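Plestix opens laundry-sorting service to small hotels and care homes

Plestix has begun taking orders for Buno, a two-armed robot that sorts and bins laundry and is supplied by the month with support included. The company says the service is meant for guest houses, care homes and small hotels that do their washing on site and do not have room for conveyor equipment.

Buno works at an ordinary table. Mixed items are put down in a heap, and the two arms pick them out one at a time and drop them into soft-sided bins set next to the table. Each gripper has a pair of plastic fingers, and a small camera at the wrist lets the machine look into a bin before it lets go of anything. Customers choose how they want the load divided. Most of the early users have gone for towels, coloured clothing and a third bin for whatever the robot is unsure of.

The monthly charge is 953 euros, with a minimum term of 6 months. That covers delivery, setting up, spare fingers and a telephone line staffed in working hours. Bins are charged separately, though customers may use their own if the sides are soft and the top is open.

Consuelo Peñalver, who runs the service side at Plestix, said the firm had decided against selling the machine outright for now. "A small hotel doesn't want to own a robot. They want the sorting done by the time the first wash goes on," she said. "If an arm needs replacing, that should be our bill."

The first paying customer was the Nieto guest house in Prerkelberg, where a trial machine was set up in the room behind the kitchen. Nerea Urquijo, the manager, said it had handled 234 items on its busiest day and that staff now leave it running while breakfast is served. It is slower than a person, she said, and it still has trouble with fitted sheets, which are kept out of the heap and folded by hand.

"Towels it does very well. Socks, not so well – it will pick up two and think they are one," she said. "We put the socks in a net bag now and it treats the bag as one thing."

Plestix gives a figure of 51 items an hour for a mixed load of towels and light clothing. Eusebio Zabala, an engineer on the project, said the rate drops when garments are tangled together, as the arms then have to lift, shake and try again. An update planned for November should cut down on the number of second attempts. It will be sent to all machines at no charge.

Buno does not wash, dry or fold. It does not read care labels either, although Zabala said this was the request heard most often from care homes, where clothing is marked with the resident's name. The company is working on it but would not give a date.

Otis Oyelaran, who advises care providers on equipment, said the price would suit homes with a steady daily load but was hard to justify for smaller ones. He also pointed to the space needed. "The table is not the problem, it's the bins. You want to be able to walk round them," he said.

Orders are being taken from sites within a day's drive of Prerkelberg. Severino Cordero, who handles bookings, said visitors can see the robot at work in the company's workshop by appointment, and may bring a bag of their own laundry to try.
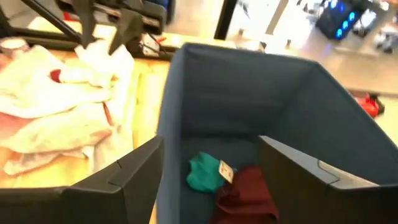 Buno at work on towels and coloured clothing.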